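Tea bags, tape and Saturday mornings

So I've been meaning to write about robot club for ages, and every time I sit down to do it there's something to solder or somebody needs a ride. Anyway! It's raining, the dog is asleep on my feet, and I have an hour.

For anyone new around here, I joined the Clulcombe evening class last fall to learn a bit of electronics, and a bunch of us liked it so much that we kept going as a club. We meet Saturday mornings and we're building up to the Arnelham tabletop challenge in May. The rules are pretty simple to read and horrible to do. Your gripper has to pick small household things out of a container and put them down on the table in one piece. You get 40 minutes for the whole run, and you lose points for anything squashed, dropped or ripped.

We spent the first few weeks on wooden blocks, and I got way too confident. Blocks are lovely. They have flat sides and they stay where you put them. Then somebody suggested we try the tea box and my whole opinion of myself changed.

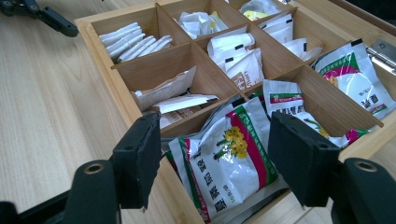 Coming in over the front compartment of the tea box.

The box has all kinds of packets in it, and they behave completely differently from each other. The neat white ones standing on edge in the corner look like they should be the easy ones, but they lean together so closely that I never know whether I'm about to get one or a whole handful. The crumpled ones are a lottery. And the big crinkly bags at the front have so much shine on them that picking out an edge by eye is a pain (I ended up squinting sideways like my grandmother threading a needle).

Then there are the dividers. Our pads are chunky, and the walls between the compartments don't leave you much room to be sloppy. I tried coming straight down, I tried coming in at an angle, and I tried a sort of wiggle that I was very proud of until it pushed everything up against the far side. The angle worked best for me. Other people swear by straight down and slow, and we had a pretty loud discussion about it over donuts.

We call our gripper Brellari, which was the name of the pizza place we were ordering from the night we finished the first version. The second one is Nieto and I won't tell you where that came from. They're both built from the same set of plans, so you'd expect them to act the same, but I always do better with Brellari. Could be all in my head.

I've been keeping a practice log, which is very unlike me. We're at 305 tries now, and the goal was 300 before the end of the month, so I'm feeling a little smug. I'm not going to share how many of those were good ones! Let's say the last 30 went a lot better than the first 30.
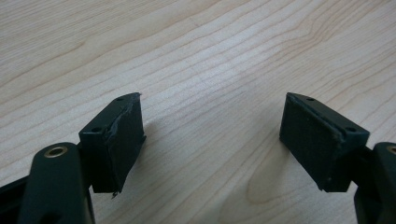
The other thing taking up my time is pads. I had no idea how much of this hobby would be fussing over whatever is stuck to the inside of the fingers. Too smooth and the paper slides right out, too grabby and it won't let go when you open up. One of our pads has gone ragged along its top edge while its partner still looks pretty decent, so redoing that one is on my list for this week. I want to try a thinner layer and wrap it further around the back, where it can't catch on things. If you've done this before and have a favorite material, please leave me a comment, I'm begging you.

I've also been practicing just closing over the table and stopping before the pads touch. It sounds incredibly boring and it kind of is – but it has helped my aim more than anything else I've tried. I do a few of those, then a few real grabs, then I get coffee.

Next on the schedule is a full timed run with the clock where everyone can see it. I'm nervous already. I'll post how it goes, and I still owe you all the wiring write-up I promised, so that's coming too, probably after I redo the pad.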